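4 min read

So my sister-in-law Denise Catterall talked me into the Wednesday night robot class at Quansah (you may remember Quansah from the bread oven saga), and I am completely hooked!

The idea is simple enough. You hold a little controller, you move your hand, and an arm in a simulated room on the screen copies you. Do the job well and your run gets saved so the software can learn from it. The job was blocks, and I figured a grown woman could handle blocks. Ha! My first eight tries were a disgrace. I kept coming in too fast, and I could not judge depth to save my life, so I'd stop way too high or go barreling into the table. Denise got 21 good runs in 60 minutes and was very gracious about it, which made it worse.

We use cookies to improve your visit. Accept | Manage

What helped was slowing down over the block and flipping between views before I closed the fingers.

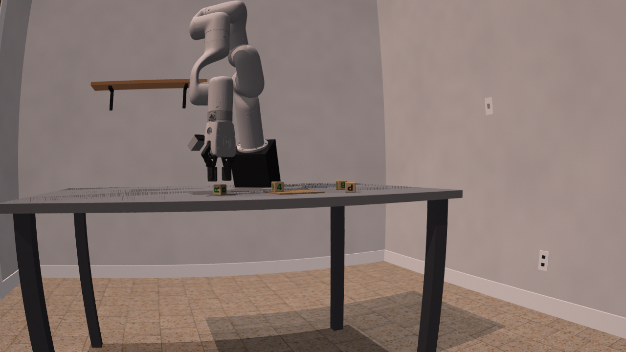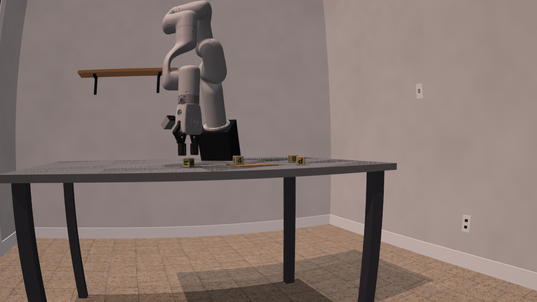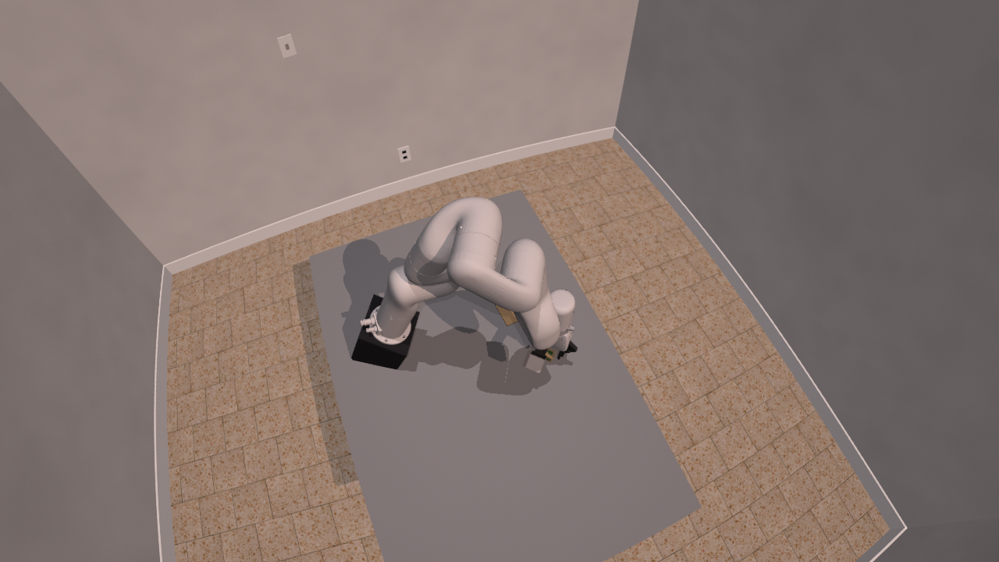 The other thing I had to unlearn was fidgeting. Every dither goes into the recording, so if you hover and wobble while you make up your mind, the robot learns to hover and wobble too. I threw out a bunch of mine for that and started over with a cup of tea in me. I'm up to 38 keepers now, and we go back next week for drawers, which Denise says are awful. Can't wait!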